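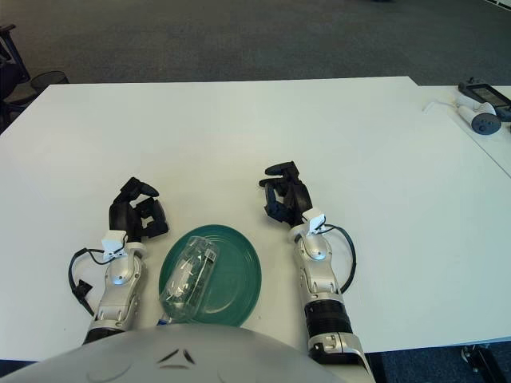

Saturday at the Dikside open day
2019-06-15

What I wore: my mustard skirt with the pockets, a white T-shirt with short sleeves, the old denim jacket and flat shoes. On the website of the open day they asked visitors to have closed shoes and no long scarves, so the silk scarf stayed at home. I was a little sad about it, the skirt needs something at the top.

For those who don't live near us, Dikside is the textile area behind the harbor. Most of the buildings are offices now, but three firms still make or finish clothes there, and one Saturday in the year they open their doors. I wanted to go already last year and then I had a fever. This time I bought the ticket in March. It cost 12 euros and you could visit all three firms with it, plus one coffee.

I began with Sveinbjörnsson, the knitting mill, because their tour was first and the groups are small. They make wool sweaters and cardigans, mostly for other brands who sew their own label inside. Before we went in we received ear plugs, and I needed them. The knitting hall is long and quite dark, and the machines make a sound like a train which never arrives. The guide had a microphone but I stood at the back, so I understood maybe half of it.

The half that I understood was very interesting. A cardigan there is knitted in pieces, two fronts, one back, two sleeves, and the bands for the buttons come from another machine. Then a person joins the pieces on a round machine with many small points, and every stitch must be put on its own point by hand. The woman who showed it to us did a whole neckline while she was talking with us about her holidays. I tried to follow her fingers and I could not. After this I looked at the neck of my own cardigans at home, and now I see which ones are made like this and which ones are only cut and sewn. If the stitches run nicely into the seam, it was linked. If there is a thick edge inside with many threads, it was cut. I will check it in shops from now on, and I'm sorry for whoever goes shopping with me.

They have a wall with yarn in 97 colors. I took my time there. Some of you know that I look for years for a green which doesn't make my face yellow, and there was one! It was number 478 on the color card, a cold dark green with a little gray in it. I asked if a sweater exists in this color and the answer was "not this season." I wrote the number on my hand.

After that I had almost one hour free, so I drank the coffee from the ticket. It was served in the courtyard, with long benches and much wind. The cinnamon bun was extra and a bit dry. I also looked at what the other people were wearing, as I always do. Many linen trousers this year, wide ones, in sand and brown. One older lady had a red raincoat with a matching red belt and white sneakers, and I thought about her outfit all the way home.

The second firm was Vastex. They don't knit or sew, they do the finishing, so washing, softening, steaming and printing. I expected that this would be the boring part and I was wrong. They showed us the same cotton shirt five times: as it comes from the sewing, washed once, washed with softener, washed with enzymes, and dyed after sewing. You could touch all of them. The first one was stiff like paper, and the one with enzymes felt like a shirt which I would have worn for three years. The dyed one had lighter seams, and I learned that this happens when the thread takes the color in another way than the fabric. I have a pink dress with exactly such seams and I always believed it was a mistake!

I asked the guide there how I should wash my dark jeans. He told me inside out, cold water, not much soap, and not so often. My mother says the same since I was ten. The printing room was closed on that day, and I would have liked to know this before I bought the ticket. It was written on a small paper at the door. The tour became shorter because of it, and we all stood a while in the corridor.

The third one was Floko and this is the one I came for. You know them perhaps from the jersey dresses with big pockets, I own two and I have shown the blue one here more often than is normal. Their workroom is upstairs, very light, with high windows. It is smaller than I thought. The patterns hang on hooks like coats, each style on its own hook, and the dress with pockets is style 101. I took a photo of the hook, but it is not sharp, so I leave it out.

They explained how they go from one size to the next. For me this was the best part of the day. I wear a small size on top and a bigger one in the hips, and I always thought that my body is the problem in the fitting room. The pattern maker said that they draft one middle size on a real person and calculate the other sizes from there, so the more far you are from this middle, the more the small differences add up. She also said that the shoulder should decide which size you buy, as the waist and the hem are easy to change and the shoulder is not. I bought my blue one by the hips. It explains why the sleeves sit so low.

In the sample sale I was strong, more or less. I left a striped top and a beautiful coat with a broken zipper. I took a pair of socks and a short-sleeved dress in a warm rust color, without a size label, and it fits in the shoulder.

A few practical things if you want to go next year:

Go by bus, line stops at the bridge and the parking place is tiny.

Choose Sveinbjörnsson in the morning, the later groups were full when I came out.

The sample sale takes cards, the coffee place only cash.

There is no cloakroom, so don't bring a big bag.

Children are allowed at Floko and Vastex but not in the knitting hall.

I will show the rust dress next week, with tights if this weather continues. And if somebody sees a sweater in a cold dark green with a little gray in it, please write me in the comments where.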